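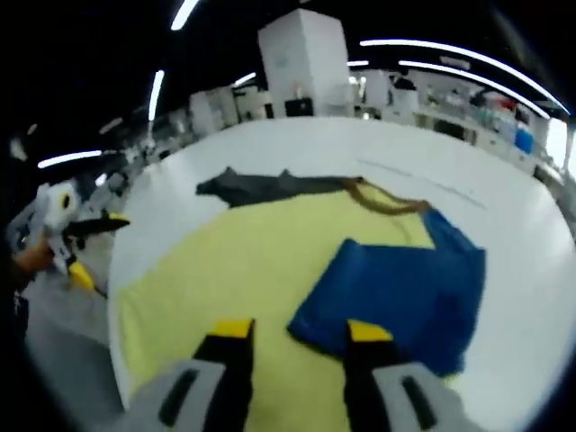

Where we've got to with the cloth work

Hello Ulises, and sorry this is a bit later in January than I promised. I wanted the second batch in before I wrote to you, and it finished on Sunday evening, so you're getting the fresh version!

The short story is that the Predex money is going where we said it would. We're recording people handling cloth with a pair of hand-held grippers, one in each hand, and training the folding model on what the grippers see. No robot arm needed at this stage, which keeps the costs down (and lets us get through a lot more in an afternoon). The cloths go down on the white table in a different muddle each time – one spread flat, another bunched up on top of it, a long dark one crumpled at the back – and the person sorts them out however seems natural.

What's changed since my last note is that we now do mixed piles. Single cloths were going nicely, but the model got far too used to seeing one colour on white and went to pieces as soon as two things overlapped. So Jallau is now all overlaps. We've recorded 40 sessions of it, and the new model picks the top cloth first in almost all of our test piles. I'm really pleased with that bit.

Straps are still a pain. Anything thin and trailing gets ignored, or worse, the model treats it as the edge of the cloth underneath and goes for the wrong thing. Rengifo thinks it's a matter of more recordings, I think we need to label the straps separately, and we'll try both ways over the next two weeks.

The yellow finger tips are staying, by the way. They're easy to find against every cloth we've tried apart from the pale yellow-green one, where the tracking slips now and then. I'd sooner keep that cloth in and fix the tracking.

Spending is on plan. Estetti has sent the invoice for the spare fingers and I've passed it to your office. Could you let me know whether the five extra recording days are all right? I'd like to book people in before the end of the month.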